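Ticket 1569
Product: Trundeo inventory sync
Site: Tindley store
Opened: February 3, 2026
Priority: high, then normal
Status: closed, one follow-up open

Problem as reported

Stock counts on the web shop don't match the back office. Kitchen items worst. Red toaster shows 400 in stock online, back office says 3. Customers are ordering stuff we don't have. Started after last night's update, or at least that's when the store noticed.

No error on screen. Sync page says "Completed" with a green check every time. Not helpful.

Step 1. Checked the basics

Restarted sync service. Logged out, logged in. Cleared browser cache on the office PC. Same numbers after.
Ran a manual sync, finished in 2 seconds. Way too fast for 1,569 items. Pretty sure it isn't reading the whole file.

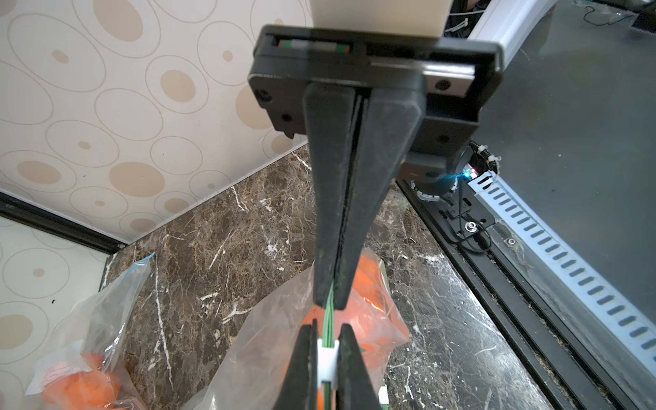 Step 2. Looked at the export file

Back office (Brornex) drops a CSV in the shared folder every night. Opened it in a text editor, NOT the spreadsheet, spreadsheet eats the leading zeros.
Header row has a new column. "Pack size" is sitting where "On hand" used to be. So Trundeo is reading pack size as stock. Toaster ships in cases on a pallet of 400, there's your 400.
Items with an empty pack size get skipped with no warning. Explains the fast sync.

Checked an older export from July. No pack size column there. Brornex added it at some point and didnt put it in the release notes, or I missed it.

Step 3. Tried remapping

Settings > Import > Column map. Changed "On hand" to match by name instead of position. Saved. Went back in, it had reverted. Saved again, reverted again.
Turns out you have to pause the schedule first or the save gets dropped. No message about that either.
Paused schedule, changed map, saved, reloaded page. Stuck this time.

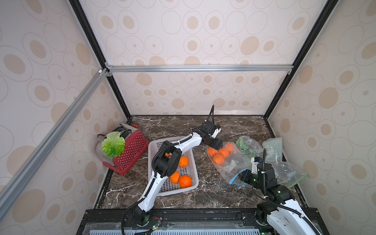 Manual sync took a lot longer, good sign. Web shop toaster now says 3. Spot checked kettles, lamps, the Hoarau pans. All match back office. Turned schedule back on and reloaded the map one more time, still by name.

Step 4. Product pictures

Store says thumbnails were slow to refresh too. Not the same bug I think. Thumbnail cache was full, emptied it, new uploads show up right away.

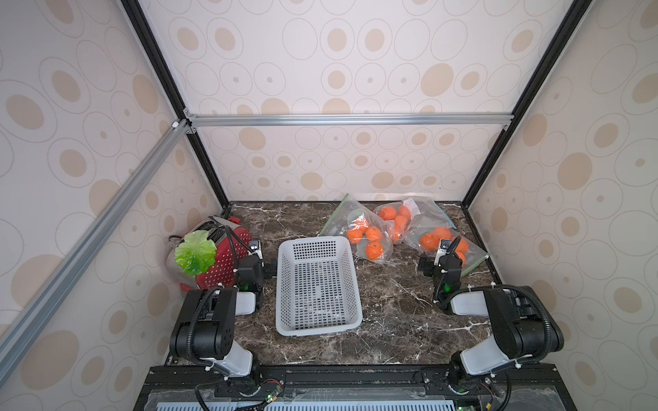 Red toaster at the marble surface

Left to do

Store to cancel and refund the orders they can't fill. They have the list.
Ask Brornex to give notice before adding columns.
Feature request sent to Trundeo: warn on skipped rows, and dont say "Completed" when half the file got ignored.

Update, next morning: overnight sync ran clean, no skipped rows. Store confirms counts are good. Closing. Reopen if the map reverts again.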